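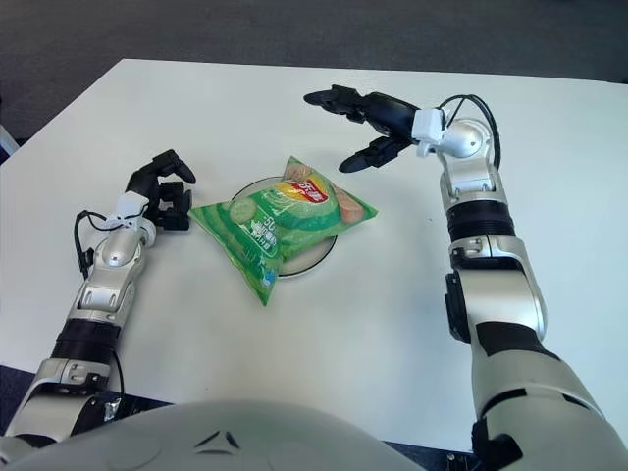 Home Stories Workshop Archive Contact

Mattes Rothe keeps a logbook, and the entry for run 424 reads, in full, "Chips."

His team at Wuvness is teaching a two-armed robot to clear snacks off a plate. A bag of potato chips sounded like an easy start. "It weighs nothing, it doesn't roll, and it's cheap," Rothe says. "I signed the request myself."

In April the right hand came down on a bag, closed, and went on closing. The bag burst. The motors stayed on for 32 seconds while the arm, by its own account, was still waiting for a firm grip.

"The fingers stop when they feel enough push back," he says. "A bag full of air pushes back a little, then it pops and there's nothing. So the hand thinks, fine, squeeze harder."

Did anyone hit the stop button? He looks at the ceiling. "Eventually. It was on the other side of the room - with the coffee."

No one was hurt, but Rothe wrote it up as a safety matter. "Swap the bag for a wrist and it's a different conversation." The button now hangs from a cord around the operator's neck, and the hand lets go if its fingers travel too far without meeting anything solid. The second fix took him most of a month, and he is still grumpy about it.

He has restarted the tests with fresh bags. The crumbs are another subject. "I opened the elbow last week," he says. "Paprika."

Recent stories
Drelo recalls its warehouse cart, again
What the Voß gripper did to our door
Herkness: 400 hours without a reboot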